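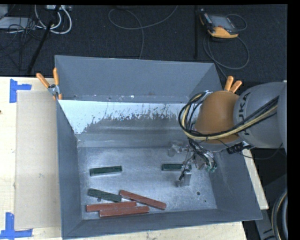
Vimala Alva wrote in to ask why her kitchen drawers smell musty when she wipes them out every single week, and could I please do a page on drawers and cupboards before the weather turns and the windows stay shut. I can, Vimala, and I've been meaning to since August!

My first guess is that the weekly wiping is the trouble. A drawer that gets a damp cloth and then goes straight back in with all its spoons never has a chance to dry. Take the drawer right out if it will come, stand it on its end somewhere airy, and leave it for the afternoon. Wipe it once a month at most, and brush out the crumbs in between with a dry pastry brush (an old one, kept just for this).

### Getting rid of a smell that's already there

- Empty the drawer and pull up any liner. Old sticky-backed liner holds on to smells like nothing else, and I'd throw it out.
- Mix one part white vinegar with three parts water, wring your cloth out hard, and go over the inside and the underside. People forget the underside.
- Dry it with a towel, then leave it open overnight.
- Put a saucer of baking soda in the back corner for a week or so. Change it if it clumps.

If the drawer is bare wood and still smells after all that, a light sanding with fine paper will often do it. Go with the grain, vacuum up the dust, and don't put varnish over it in a hurry. I did that in our house on Callarham Road and sealed the smell of somebody's old curry powder in for good.

### Drawers that stick

Rub a plain white candle along the runners, top and bottom, and slide the drawer back and forth a few times. Soap works too, but it gets gummy in a damp summer. For metal runners, wipe off the old grease first and use a tiny bit of dry silicone spray. Cooking oil is a mistake you only make once.

If a drawer sticks in the wet months and runs fine in winter, leave it be until it's dry before you plane anything off. My mother-in-law had a dresser planed in the rainy season and it rattled for years afterward.

### Spices, while you have everything out

Open each jar and sniff. Ground spices that smell of dust will taste of dust. I write the month on the bottom of the jar with a grease pencil, and whole seeds get a good deal longer than the ground ones. Keep them away from the stove, even though that's where we all want them.

### What to line them with

I've gone back to plain brown paper, cut a little small so it doesn't buckle, and changed when it looks tired. A roll 36 inches wide does our whole kitchen with plenty left over for wrapping parcels. Cork is lovely under knives and heavy pans, but it does need to come out and air now and then.

Vimala, do let me know how the drawers get on, and try the airing first before you buy anything.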